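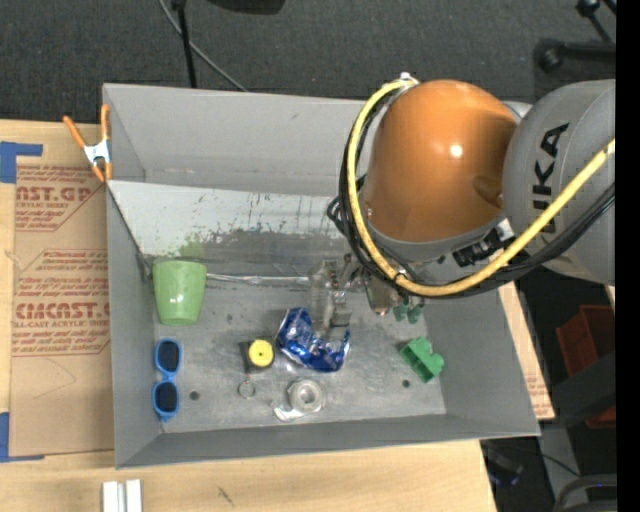 How does a community choir prepare a concert when half of its singers cannot read music? According to Liya Yilma, who leads the Hemmin evening choir, they learn each song by ear, one line at a time, and the printed notes are given out only in the last weeks.

"First I sing, then they sing," she told me. "If I give the paper too early, everybody looks down and the sound goes to the floor."

We met before rehearsal in the hall at Gristside. The choir has 30 members, and for the winter concert in January they prepare a programme of work songs and lullabies. Two of the lullabies were brought by Violeta Iturra, an alto, who learned them from her aunt. Nothing was written down, so Liya recorded her at the kitchen table and made the harmonies from this recording.

"Violeta changes the second verse every time," said Liya. "I asked her which one is correct. She said all of them. So we had to choose, and I think she is still a little angry with me."

The accompaniment is also new. Until last year there was only piano, played by Jordan Furnival. Now Konrad Borkowska has joined with the accordion, and the basses had to get used to it.

"The accordion breathes, and the singers start to breathe with it," Jordan said. "With me they were always late after the rest."

I asked Liya if she is afraid of the larger room, because the concert will be in Braltden, where there are 400 seats. She thought for some time before answering.

"The room I don't fear. I fear the tenors in the third song. They come in too high, and then we all must climb after them."

At this moment the tenors began to arrive, and she went to put out the chairs.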